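About Muletti

Muletti is a footwear wholesaler based in Cistumbridge. The company supplies house shoes, clogs, slides and other casual footwear to independent retailers, hotels and care homes. It began with 2 employees and a single storeroom, and today employs 13 people in its offices and warehouse.

Our Business

The company serves 579 trade accounts and keeps 800 styles in its current catalog. New styles are added each January. Orders received before noon are packed the same day and sent from our Cistumbridge warehouse. Customers may order by the pair or by the case, and no yearly minimum applies.

Our Suppliers

Muletti buys directly from its manufacturing partners, among them Văduva, which makes our leather and felt lines, and Nanevik, which supplies wool-lined clogs. Each new style is checked for sizing, stitching and sole wear before it is offered for sale. Partners are required to meet our written standards on working hours, pay and safety.

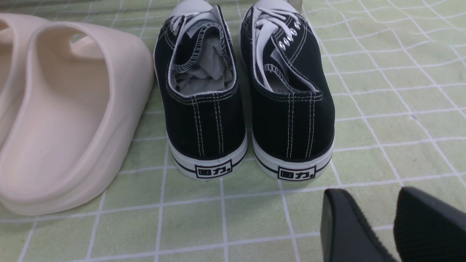

Cream-colored slide sandals

Working With Us

Retailers wishing to open an account are asked to complete the trade application form. Applications are reviewed by our sales office, which also handles catalog requests, returns and questions about delivery.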